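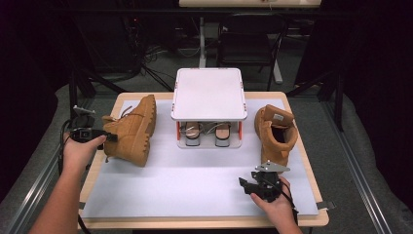

Work boots, sandals and a small rack on the recording table at Vokunau.

The Squeeze That Broke a Finger

The first sign of trouble was a noise. A robot at Vokunau was picking up a boot by the collar, something it had already done well for most of a Monday afternoon, when there was a crack like a ruler being snapped on a desk. A piece of black plastic skittered across the floor and stopped under a chair.

"I was standing on the other side of the barrier, which is exactly where I was supposed to be," says the engineer who runs recording there. "And I had my safety glasses pushed up on my head, which is exactly where they weren't supposed to be. So that's the first thing that went wrong, and it was me."

She has told this story a lot by now, to new starters mostly, and she tells it with real relish. She loves a good fault. Her group works on Gangate, a project teaching a two-armed robot to handle footwear: pairing it, standing it up, putting it on a rack, getting it off again. Shoes are wonderful things to work with, she insists, and she'll talk about them for as long as you let her. A boot has a stiff bottom and a floppy top. A sandal is mostly a hole with a strap around it. "You can't learn one grip and use it everywhere. You grab a rhinestone strap the way you grab a boot collar and you're going to have a bad time."

The robot learns from people. Someone sits down with a gripper in each hand and does the job, over and over, while the grippers log where they are and how far the fingers are open. Later the robot, wearing the same kind of fingers on the ends of its arms, tries to do likewise.

"It's a lovely way to work, because you can feel everything," she says. "You feel the suede give. You feel the heel of a sandal start to roll. The trouble is that the log doesn't feel any of it. All the log has is a position and an opening."

The snapped finger was put down to a bad part. They fitted a new one and went home. The next day the arm stopped itself, then stopped again. It had a limit on how hard the fingers could push, and it kept running into it, on boots and sandals alike. By the end of that session it had stopped 17 times.

"Seventeen! And every one was the robot doing precisely what we'd shown it," she says. "It wanted the fingers closed to a certain width and there was a boot in the way. So it pushed. The limit caught it, thank goodness, but on the first day we'd had the limit set higher than it should have been, and the plastic gave up before the limit did."

That higher setting is the part she's least proud of. It had been raised for a different job, with heavier things to lift, and it had never been put back. The arms now load the lowest limit every time they power up, and anyone who wants more has to type it in and leave a note. 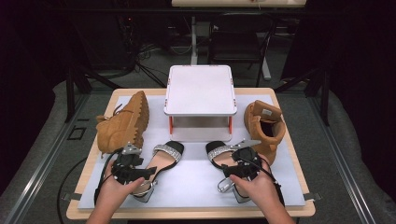 Looking in the wrong place

For nearly a week the group chased the wrong thing. They suspected Cui, the in-house program that turns the recordings into something the robot can learn from, and went through its code line by line. They suspected the robot's own fingers of being built a hair too thick. One colleague was convinced it was the shoes, and measured the collars of both boots every morning in case they were swelling.

"I was very fond of the swelling theory," she says. "It was wrong, but we did learn a great deal about boots."

What cracked it was dull work. There were 745 recordings in the set, and she sorted all of them by the day they were made, then plotted how far the fingers had closed each time someone picked up a boot by its collar. She had expected a cloud. She got a staircase — a slow slide downward, then a sudden jump back up, then another slide.

"I yelled. I got up and walked around the room. It was so pretty! And then I matched the jumps to the supply shelf, and each jump was a day somebody had put new pads on."

The pads are the soft dark blocks at the ends of the fingers, and they take a beating. Rubber soles chew them. Rhinestones are worse (she says this with some admiration). As a pad loses material, the person holding the gripper squeezes a bit further to get the same hold, without thinking, the way you press harder with a pencil that's going blunt. The log writes down the tighter opening. Then it all goes to a robot with brand-new, full-thickness pads, and the robot closes to a width that only makes sense if a good part of the pad is missing.

"Our people had adjusted so well that they'd hidden the fault from us. The picks were beautiful. I watched them back and they were some of the nicest in the whole set."

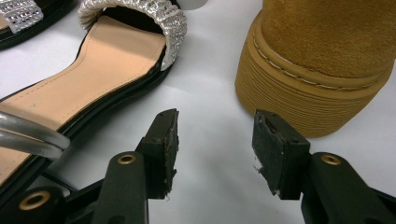

Words: Grureck Workshop Interviews
Filed under: Faults and Fixes

Ask her what a worn pad looks like and she'll say that's the wrong question, since by the time the surface is torn up you've been recording bad numbers for days. Vokunau used to change pads when they looked ragged. One person's ragged was another person's fine, and some pads stayed on for weeks.

The rule now is a count. Pads come off after around 100 recordings whatever state they're in, and before each session the operator closes each gripper on a metal gauge block and saves the reading. If it has drifted, Cui won't open a new recording. It just sits there until the pads are changed.

"People hated that for two days. I hated it for two days, and I wrote it."

The gauge readings had a second use that still delights her. With a few old pads dug out of the trash and measured, the group worked out how much had worn away on which dates, and shifted the openings in the old recordings to match. Most of the set was saved that way. Another 17 recordings couldn't be placed on either side of a pad change and were thrown out.

The retrained robot went back to the boots with its limit set low, and the stops went away on the collars. Sandals took longer. The straps bend, so a tight grip doesn't always hit anything solid enough to trip the limit, and the arm can be squeezing too hard without a peep. They're trying a thin pressure film behind the pads for that. She isn't sure about it yet. The film tends to peel at one corner, and a peeling film makes the pad sit proud on one side, "so I may have built myself a brand-new version of the same problem."

The broken finger is taped to the wall beside the glasses rack, at eye level. She'd like the other half too, but it went out with the vacuum.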